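Home Explore Notifications Messages Lists Profile

Lockwood Home Kitchen Service

1/15
The Service receives more questions in July about kitchen counters than about any other part of the home. This thread sets out our current guidance on the cutting board: where it should sit, what should stand near it, and how it should be cared for. It replaces the shorter thread posted last spring.

2/15
The guidance is written for residents of Lockwood, Adport and Nallach who cook in small or shared kitchens. Most of these kitchens have a single run of counter, and that run must hold the appliances, the dry goods and the work itself. Readers with an island or a separate table may skip to post 9.

3/15
We ask residents to choose the place for the board first and to arrange everything else afterward. In most of the kitchens we visit, the order has been the reverse. The toaster was set down on moving day, the canisters went next to it, and the board has been carried from one gap to another ever since.
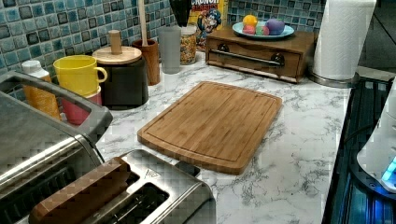
The board at the center of the counter, with canisters along the tile and the toasters to the left.

4/15
A row along the back wall is acceptable and often necessary. Items suited to it are those used at least once a day: oil or syrup in a squeeze bottle, mugs, a utensil holder, cereal in a closed jar. Items used once a week should go into a cabinet, even where this means bending down for them.

5/15
The row should be one item deep. When a second row begins to form in front of the first, the working space is lost a few inches at a time, and residents tend to notice only when the board no longer lies flat. Cereal boxes are the most common cause. They may stand behind a jar, against the wall, where they take up very little room.

6/15
Toasters and toaster ovens should be kept together at one end. Please leave the clearance stated in the manual on every side, and do not store paper, towels or plastic wrap on top. A wooden or bamboo board should not be leaned against a toaster oven at any time, including when the oven is switched off. Cords should run behind the appliances and should not cross the work area.

7/15
Packaging deserves a post of its own. Boxes and sheets of cardboard come in with the shopping and are put down on the nearest surface, and on a short counter that surface is usually the one meant for cooking. We recommend a fixed spot for them by the door. Flatten what can be flattened before the meal is started – it takes less time than working around it.

8/15
Where a counter is already crowded, begin by clearing a border of one hand's width on all sides of the board. Do not attempt the whole kitchen in an evening. The border gives somewhere to set down a knife or a bowl, and it can be kept clear even on days when the rest of the counter cannot.

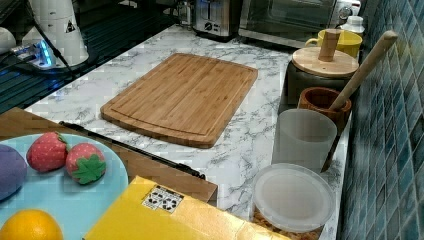
Ningsih Sembiring writes that she has kept such a border for a month and that the difficulty is the rest of the household, who regard any clear space as a place for the mail. She asks whether the Service would consider it reasonable to put the board away between meals and bring it out only for cooking.

9/15
It is reasonable. A board may be stored upright in a cabinet or a rack, provided that it is fully dry and that air can reach both faces. In a household where the clear space is quickly filled, however, we would leave the board out. A board in its place shows everyone where the work is done, and mail is less likely to be put on it than on bare counter.

10/15
On size: the board should be large enough that chopped food does not fall from it and small enough to be washed in the sink without tilting it through the faucet. Residents should measure the sink before buying. The Carnomer kitchen guide, which many of you hold in the printed edition, recommends measuring the drying rack as well, and we agree.

11/15
On the groove: a groove around the edge is meant to hold liquid from meat, tomatoes and ripe fruit. It holds less than people expect. Wipe it out between tasks, and scrub it with a narrow brush at the end of the day. Residents who mainly cut bread may find the groove a nuisance, as it collects crumbs. If the other face is plain, turn the board over.
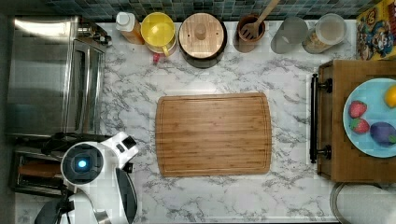 Bamboo board with a shallow groove just inside the edge; blue plate on the tray at right.

12/15
A tray is useful for food that is waiting to be prepared or served. It keeps a plate or a few pieces of fruit in one place and can be lifted away in a single movement when more room is needed. Trays with handles are easier to move when full. Place the tray to the side of your weaker hand if the counter allows it, so that the knife hand is free to move.

13/15
On care: wash a bamboo board by hand in warm water with a little dish soap, rinse it, dry it with a towel and stand it on edge. It should not be soaked and should not go in the dishwasher. Apply food-grade mineral oil when the surface looks pale or feels rough. Leave the oil overnight and wipe off what remains in the morning. Cooking oil is not a substitute and will turn sticky.

14/15
Boards with deep cuts that cannot be scrubbed clean should be retired. So should any board that has split along its length or that rocks on a flat counter. A slightly damp cloth under the board will stop it from sliding, but the cloth must be removed afterward – a board left on a damp cloth overnight will mark, and it may warp. Please keep one board for raw meat and fish and another for everything else.

15/15
Residents who would like a counter visit may apply at the Service desk in Adport or Nallach. A visit takes less than an hour, and nothing is thrown away without the resident's agreement. Please do not tidy beforehand. The printed sheet that goes with this thread is 4 pages long and can be collected at either desk, in standard or large type.

Addendum to post 6: several readers have asked about two-slot toasters that are moved out only for breakfast. These may be kept in a cabinet once they have cooled completely. Empty the crumb tray first, and carry the toaster with both hands underneath it, never by the lever.

Addendum to post 13: marble and marble-patterned counters should be wiped dry after the board has been oiled. Check the manufacturer's advice on your own surface before using any cleaner that contains vinegar or lemon.

149 replies 1387 shares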